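Fundraising and Social Media, Week 4
Why People Copy Each Other for a Good Cause

Hi everyone. These are my notes from Friday, cleaned up a bit, with the parts I rushed through filled in. If you were there you can skip to the section on asking, which I did badly and have rewritten. If you weren't there, read all of it, please, and then do the reading too!

Where we left off

Last time we talked about the regular giver, the person who sets up a small monthly gift and forgets about it (in a good way). Charities love that person. This week is about the other kind of money, the kind that shows up all at once when something catches on and then mostly goes away again. I've been calling it "weather money" for years and I can't find anyone else who does, so please don't put it in your papers as if it were a real term.

The case: the Wendatby sock week

I picked a small one on purpose. The giant campaigns have been written up so many times that you all come in with opinions already, and then we spend the hour arguing about celebrities.

Wendatby is a town with one food pantry, called Flillby. Every February the pantry runs low, the holiday donations are used up, and the shelves look sad. One year they asked people to wear mismatched socks for a week, post a photo of their feet, give a few dollars, and name the next people to do it. It cost next to nothing to run. They made one flyer and one post.

By the end of the week there were 3802 posts with the tag. There were 413 gifts. Write both numbers down, because the gap between them is pretty much the whole lecture.

If you do the division, you get a bit under eleven gifts for every hundred posts. When I put that up, most of you groaned. I get it! It looks terrible. But look at it from the pantry's side. Their usual February brought in a handful of gifts, mostly from people already on the mailing list. So is 413 a failure measured against the posts, or a big success measured against a normal February? I think it's mostly the second one. I also think the people who say it's a failure have a point, and we'll get to them.

What made it easy to copy

I had eight things on the board and I've cut them down, since several were the same thing in different clothes.

First, you could do it with what you already had. Everybody owns socks that don't match. Compare that with a campaign that needs a costume, or a swimming pool, or a friend who can hold a phone steady.

Second, it looked a little silly but it didn't make you look bad. There's a sweet spot here and it's narrow. If it's too dull, people scroll past. If it's too embarrassing, only the extroverts join in and everyone else watches them do it.

Third, it named people. Being named by a friend in public is a strong push, and we should be honest that it's also a bit of a shove. Someone in the back row asked whether that's fair to people who can't afford to give, and I gave a mushy answer on the day. Here's my better one: the naming should always be attached to the silly part and never to the money part. Sock week got that right in the flyer ("wear them, share them, give if you can") and then a lot of the posts dropped the last three words.

Fourth, it had an end. One week. People will do a strange thing for a week.

The awareness argument

You'll hear that even the posts without a gift "raised awareness." Sometimes that's true, and sometimes it's what we say when we don't want to talk about the money. So ask: aware of what, exactly? And what would that person do differently next month?

With sock week, plenty of the posts never mentioned the pantry at all. They had the tag and the feet. If I saw one of those I'd know that my cousin has a pair of socks with lobsters on them. I wouldn't know there was a pantry, where it was, or that it takes canned fish but not opened flour (it really doesn't take opened flour, and people keep bringing it).

So when you read a campaign report this semester, and it leads with views or shares, go looking for the second number. If there isn't a second number, say so in your write-up. You'll get credit for noticing.

Asking, the rewritten part

What I tried to say on Friday was that the ask has to sit right next to the fun. With sock week the link to give was on the pantry's page, and to reach it you had to leave the post, find the page, scroll down and fill in a long form. Every one of those steps loses people. They aren't bad people! They were in line at the grocery store and the line moved.

Fliltia, the animal shelter two towns over, borrowed the idea the following year with funny hats. They put the link in the tag line and cut the form to a name and an amount. I don't have their totals, so I can't tell you it worked better, and I'd be careful about anyone who claims it did without showing you. I do like the shorter form, though.

The other half of asking is what happens afterward. A person who gives because a friend named them has a connection to the friend and hardly any to you. You've got a short window to fix that. Send a thank-you quickly, make it sound like a human wrote it, and tell them one thing the money does. Don't ask again in the same message. I've had that happen to me and I was grumpy for days.

For next time

Read the Brunet chapter in the packet, the one on repeat giving. The tables in the middle are slow going and you can skim them.

Bring one campaign you took part in yourself, any size. Be ready to say whether you gave, and if you didn't, where you stopped.

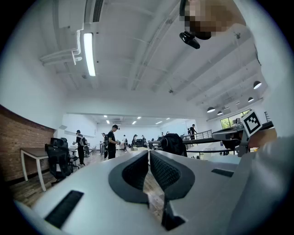 Short paper

Two pages, double spaced, due at the start of class in week 8. Choose a campaign that asked people to do something in public. Tell me what the action was, what the ask was, and how far apart the two were. Use at least one number that isn't views or shares. If the group never published one, email them and ask, and put whatever they say (or that they didn't answer) in the paper.

You can write about sock week if you're really stuck, but you'll need to find something I didn't say in these notes.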